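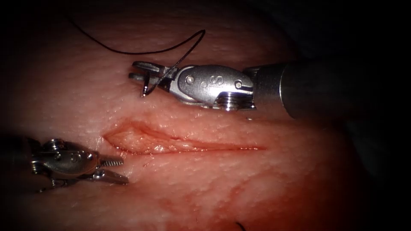

Who can see why a post was removed from a platform? At present the platform itself, and in part the user who wrote it. Researchers and regulators get a yearly total.

Selell's last transparency report gives one figure for removals and one for appeals. It does not split either by language, by rule broken, or by whether a person or a filter made the call. You can't audit a filter from a total. 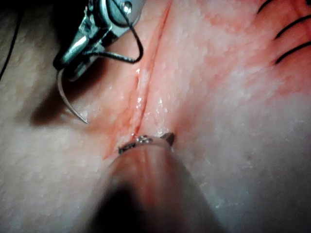 The draft code would apply to any service with more than 100 staff. Nilton falls under it. Waso does not, although it carries local news for 400 parishes and ranks every item by predicted clicks. Headcount is a poor measure of reach.

A better test would be the share of people in an area who get their council notices through the service. Ormsby council already collects this in its residents' survey, so the data exists in at least one place.

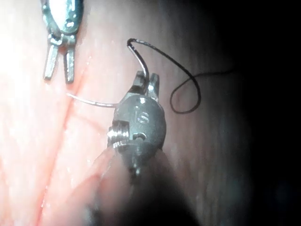 On appeals: the code allows 7 days for a reply but doesn't say the reply must give a reason. Nilton's current template runs to two lines and names no rule. That would comply.

I have asked for three changes: removals split by language, the rule cited in every notice, and read access to the ranking logs for accredited researchers. The response form has a limit of 2000 characters per answer. It closes on Monday at noon and does not save drafts, so write your text elsewhere and paste it in.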